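Pokitz (reality series)

Pokitz is a reality show about seven housemates running a failing seaside motel in Niltari, and I've watched every season twice, so I'm the one keeping this entry tidy. It was made by Mulder and first went to air in September. The pilot drew 738 viewers online - my mum was one of them! - but the reunion special got people talking.

Most of the gossip came from the Irnent feud, named after the nightclub where two of the cast stopped speaking over a $300 bar tab.

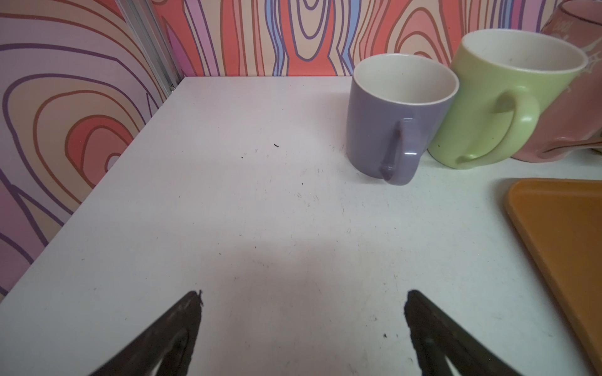

They made up in the second season, then fell out again over a magazine cover. I've left the breakup rumours out until there's a decent source.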